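Right, a thread on how I got back into swimming at my age, as a few of you asked after I went on about it last night.

I hadn't been in a pool for 12 years. The leisure centre in Restbridge reopened its small pool in October and I walked past it every single day on the way to the bus, smelling the chlorine and feeling guilty!

First go, I managed 2 lengths and had to hang on to the side like a wet coat. A lady in a flowery cap asked if I was all right. I was not all right.

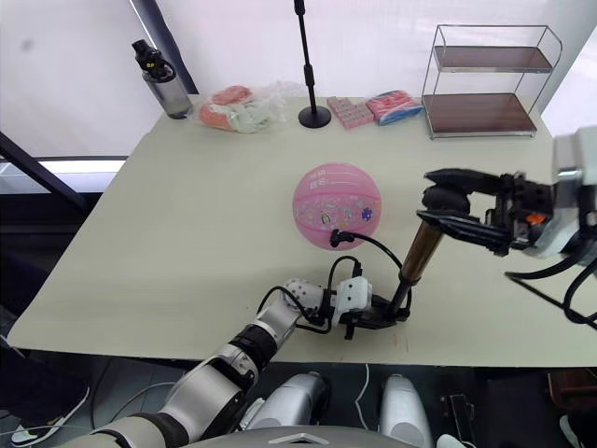 Second go was better, mainly as I'd stopped trying to do front crawl like I did at school. Breaststroke, head up, granny style. No shame in it. I got to 8 lengths and felt like I'd crossed the Channel.

Goggles: I bought the cheap ones and they leaked, then the dear ones and they leaked as well. Then my sister pointed out I had the strap sitting far too low. Up over the widest bit of your head, folks. Cheap pair is fine now.

Best time to go is just after 7 in the morning. The serious lot are getting out, the school groups haven't arrived, and the showers are still hot (they are NOT hot by ten, be warned).

I've also started writing my lengths down in an old diary, which has turned me into a right bore. Grand total so far is 3,732 metres. Yes, I know some of you do that before breakfast. Leave me be.

Things I wish I'd taken from the start: a pound for the locker, a proper big towel, flip-flops, and a banana for after. You come out absolutely starving. I've eaten toast at the bus stop more than once.

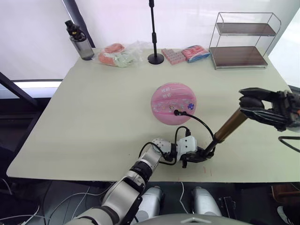

Pink basketball, white wall.

Someone asked about lessons. They do a grown-ups' improvers class in the evenings and I've put my name down, so I might learn to breathe properly at last. Will report back once I've been, and if anyone local fancies coming along, shout!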